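Prinulville Parade Club
Minutes of the April get-together, back room, 6:30 p.m.

Present: Angelica Espiritu (chair), Maribeth Malabanan, Elin Penry, Ramil Mercado
Joined at 7:15: Jerome Saludo
Minutes: Elin Penry

1. Last meeting
Minutes read and agreed with one fix. Under "paint," the color for the small drum stands should have said cream, and it said green. Maribeth is very happy it got caught before she opened the can!

2. The room
Angelica opened with a big thank-you to everybody who came in to tidy. The floor has been swept and mopped, the old banner cloth is folded on the top shelf, and you can get to the sink again without climbing over anything. Ramil said he had forgotten there was a window back there and that it makes the whole place feel twice as big.

Still to do: the shelf by the sink, the bag of mixed rope, and the box marked "ask Jerome." Jerome was not here yet, so we left the box alone.

Agreed that the floor stays clear from now on. If you're working on something overnight, it goes on the table or against the back wall with your name on it. Last year we lost a whole evening moving half-finished work out of the way, and we all want those evenings for building.

Action: Maribeth to sort the rope. Anything shorter than her arm goes to the kids' craft table.

3. Tubes
The longest item of the night, and the most fun. We carry the tubes upright in the parade, one color for each street, with streamers out of the top. Orange is for Galang Street, blue for Siline Lane, and the yellow ones go to whoever walks at the back with the drums. Ramil brought along his sketches for the new tops and there was real applause. They fan out like a palm tree and fold flat for storage, and they can be made from things we already have.

Maribeth asked for all the tubes to be looked over before anyone starts on the streamers. We agreed to check:
- the bottom rim, for fraying or soft spots
- staples, for anything standing proud that could catch a sleeve
- the seam down the side
- the color, and whether it needs touching up or can go as it is

Small scuffs are fine. From the sidewalk you only see the color, and Angelica made the good point that a tube with a few parades behind it looks friendlier than a brand new one. We had a long and cheerful side talk on matte paint against gloss. Matte won, mostly on the strength of how well it looks in late afternoon sun. Elin still likes gloss and would like that written down.

Action: Ramil and Elin to check the tubes, starting with orange.

4. Streamers
We have a 200 foot roll of white ribbon left over and a good part of a roll of gold. Maribeth has tried the two twisted together and passed a sample around the table. It is lovely. It spins by itself when you walk. Everyone wants it. The only question is how it does in wind, so Jerome (now here, with warm rolls from Calorel Bakery, thank you Jerome) will take the sample down to the river path and walk up and down with it.

Ribbon to be cut at five feet. Last year's were longer and got stepped on at the corner of Siline Lane.

Action: Jerome to test the sample. Maribeth to cut once we hear back.

5. Money
We have $100 set aside for paint and ribbon and nothing has been spent so far. The rope, the glue and the staples are all left over from last time. Agreed to hold off on buying until the tube check is finished.

6. Walkers
Signed up so far: 13 people, and more than half of them have never walked with us before, which is wonderful. Angelica will ring each one to say hello and find out which street they'd like to carry for. Ramil offered to run a practice walk in the parking lot so that new people can get used to the height of the tubes. They are not heavy, but the first time you turn around with one you do tend to hit something.

7. The box marked "ask Jerome"
Jerome was asked. It is bells. He had been hoping someone would bring them up. General excitement. To be tied to the drum stands and not to the tubes, after a short trial in the room that settled the matter for everyone's ears.

8. Storage between now and the parade
Tubes stand upright against the back wall. They must not be laid down with anything on top of them, because they flatten and never quite come round again. Painted ones need space between them until they're dry.
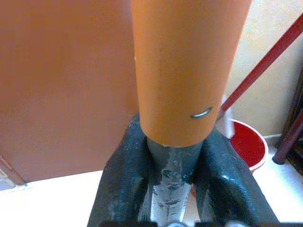 Can members take a tube home to decorate it?
Members are welcome to take one home once it has been checked, as long as they write their name on the list by the sink and bring it back before the practice walk.

Maribeth added that the list needs a new pencil, on a string this time. Elin will bring one.

9. Anything else
Ramil wondered if the kids' group could have short tubes of their own next year. Warmly received. Angelica said to bring a drawing next time, and Ramil said he already had one in the car, so we looked at that too. Short tubes, wide tops, one bell each (inside voices from the rest of us on the bells). To go on the next agenda as its own item with plenty of time.

Jerome asked that the window be closed by the last person out. It sticks, so push up first and then pull down.

Elin asked for any photos from past parades for the wall by the coat hooks. Bring prints if you have them.

Meeting closed at 8:40 p.m. Ramil and Maribeth stayed on to start on the rope.

Next meeting: same room, 6:30 p.m. Maribeth is bringing the cream paint.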